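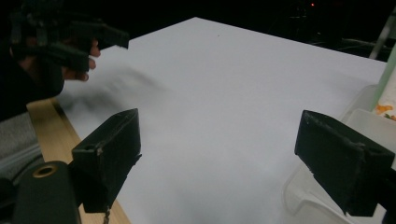
Projects > Nurkico > Hand-held grippers > Progress reports > September

Progress report to Stuvberg, September
Prepared by Luana Tavares, Tandavbridge

Where we are

It has been a really good month for the gripper pair! Both units are back in working order after the finger refit, and we logged 568 open-and-close cycles on the bench without a finger shifting in its mount. In July we were stopping to straighten one or the other every morning, so you can imagine the mood in the workshop.

What we did to the grippers

Tudur Mathias stripped both units down, cleaned the slides and went over every fastener in the finger mounts. Two screws on the left-hand mount had backed out far enough to let the finger rock under load, which explains the odd width readings we mentioned last time. He has put in new screws with thread locker and marked each head with paint pen, so a quick look is enough to tell if one has moved.

We kept the old finger blocks. They are scuffed along the edges, but the inner faces are still flat and Tudur sees no reason to spend your money on new ones yet. Teresa Morais has drawn up a spare set anyway – the files are in the shared folder and can be printed overnight if we need them.

The work surface

The white top is laid over the wooden table and the lighting has been sorted out at last. Soft food packets are our main test item at the moment, and they are a proper challenge for a pair of rigid fingers.
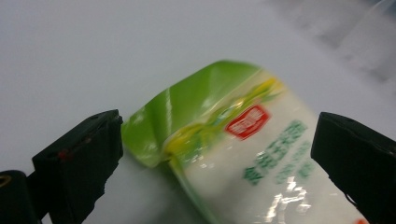

Shiny film throws back a lot of glare, and a packet changes shape the moment you squeeze it. Nia Humphreys now starts each session with the same short routine: wipe the finger faces, open and close fully 10 times, check the zero, then do one slow practice pick before recording begins. It takes very little time and we love it. She recorded 304 picks this way in September, and 101 of those used both grippers together.

Still to do

- Replace the cable ties behind the table with proper clips. The Gough order is in and we expect it early next month.
- Write up the screw check as a one-page sheet, so that anyone on the bench can do it.
- Compare picks from the short side of a packet with picks from the long side, using the same grip width for both.

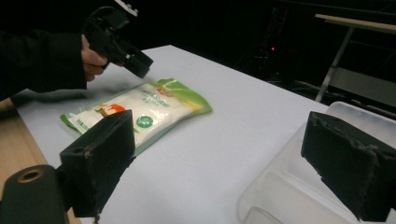 Spending and help needed

We are inside the parts budget, with the new screws and thread locker as the only workshop purchases this month. Mabli Lougher has sent the receipts through separately. We would like your okay to move the unspent finger money across to a second set of slides – Tudur thinks the present ones will see out the year, but he would be happier with spares on the shelf.

Teresa will run the next bench test in October and we'll send the cycle log with that report.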